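Frayed finger pads on the handheld gripper: swap them mid-set or finish first?

bandolo_uriel wrote:
View from the gripper camera at the start of a take, jaws open over the white surface.

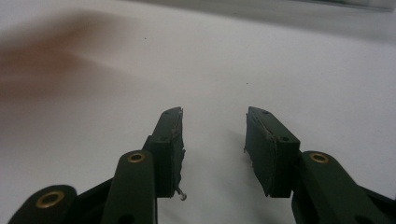 Reply 1
bandolo_uriel wrote:
Both pads are scuffed along the inner faces and have pale strands hanging off. There's also a screw sticking out at the bottom inner corner of the left one. We have 8 tasks recorded on this pair and 3 to go. Do I put new pads on now or finish the set as is?
Uriel Carrillo

Reply 2
gamer_bench wrote:
Finish the set. If you change the pads now, the last 3 tasks will look different from the first 8, and the model can pick up on that. Pads are in every single frame.

Reply 3
isauro.x wrote:
I don't agree. Pads wear the whole time you record, so the first task and the eighth already don't match. We ran 11 tasks at Bernow in January and changed pads twice. Training was fine. What hurt us was thin parts slipping out of worn pads, and people regripping without marking the take.

Reply 4
gamer_bench wrote:
Slow wear is one thing. A sudden change that lines up with the task is another. If he does swap, he should rerecord a few takes of the old tasks on the new pads.

Reply 5
isauro.x wrote:
Sure, I'd go along with that. We did 2 old tasks over again after each change.
Isauro Xolalpa

Reply 6
beltran_lab wrote:
Look at the screw before anything else. If it's backing out, it can catch on cloth or scratch the table. Also check that both pads still close flat against each other.

Reply 7
bandolo_uriel wrote:
It was loose. I got most of a turn on it. The pads close flat near the tips but there's a small gap lower down. The tasks left are folding a napkin, picking up washers and closing a zip bag.

Reply 8
isauro.x wrote:
Washers on those pads will be a pain. Swap.

Reply 9
gamer_bench wrote:
For washers, OK. I'd still do the napkin first on the old ones and write the pad change in the log with the take number.

Reply 10
bandolo_uriel wrote:
Going with that. Napkin on the old pads, then new pads, then 2 of the old tasks again before the washers. I'm adding a pad column to the log sheet.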